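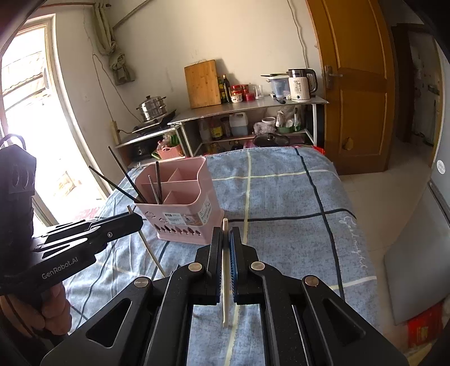 Nellomcombe Table Linen Press, Model 2

Napkins wrinkle. You can iron them one at a time while your guests ring the doorbell, or you can feed them into the Nellomcombe and go put on a shirt.

The Model 2 is a countertop roller press for small restaurants, inns and people who own more tablecloths than they admit to. It takes cotton, linen and most blends up to 63 inches wide. Fold anything wider in half and run it twice. Lace should stay far away from it.

Warm-up takes 5 minutes. The feed pedal has one speed, chosen by Ornella Marras after testing a faster one on her own curtains. She has new curtains now.

What's in the box
Press, pedal, drip tray, spare roller cover, and a manual that Gijs Wuyts has cut down to four pages — the old one ran longer than some marriages.

Roller covers last 3,000 napkins or so we claim; starch shortens that. Replacements ship from the Gatport warehouse and fit the older Model 1 as well, if you trim the tabs.

Colors: cream, or the green that Pierina Lombardi keeps calling gray.

Not suitable for shirts. People try it anyway, and the warranty does not cover buttons.

Orders placed before noon leave the same day, except in August.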